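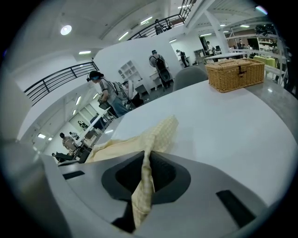

A crumpled checked cloth on a round white table, with a wicker basket to the right.

2026-09-27
By the Pellow Junior desk

Does a picnic cloth really need folding?

Grown-ups say a lot of things about folding. Fold it while it's flat. Fold it in half, then in half again. Fold it or it will be ruined! We wondered how much of this is true.

Take the pale yellow cloth at the top of the page. It has a check pattern, and it is as crumpled as a cloth can be. Is it ruined? No. A crease is only a place where the threads have been bent. Threads are made of tiny fibres, and when they are squashed for a long time they start to stay in their new shape. Water and warmth help them let go, and that is how a steam iron works.

So a crumpled cloth can be rescued. Why bother folding, then?

The best reason we found is space. A cloth pushed into a basket in a ball traps a lot of air. The same cloth folded flat lies under the plates and leaves room for lunch. You can test this at home with a tea towel and a lunch box. Try the ball first and see if the lid shuts.

What about the checks? People in Stokum will tell you that checks were invented to help you fold straight. We don't believe it. Checks are made by weaving coloured threads across other coloured threads, or by printing. The lines can still be handy, as you can match one edge to another, but only if the pattern is straight to begin with. Plenty aren't.

You may also hear that you can't fold a piece of paper more than 8 times. With an ordinary sheet you will probably get stuck at 6 or 7, as every fold doubles the layers. People with enormous sheets have managed more, so it isn't a rule. Cloth gets fat just as quickly. After 6 folds you have 64 layers, and no picnic basket wants that.

And wicker? Some say it keeps food cool. It has gaps all over it, so air goes straight through. We would pack an ice block.

Try it: fold one tea towel and scrunch another. Leave both under a heavy book for 2 days. Which has the worse creases? Look closely at the folded one before you answer.

We use cookies to remember your settings. Accept / Manage choices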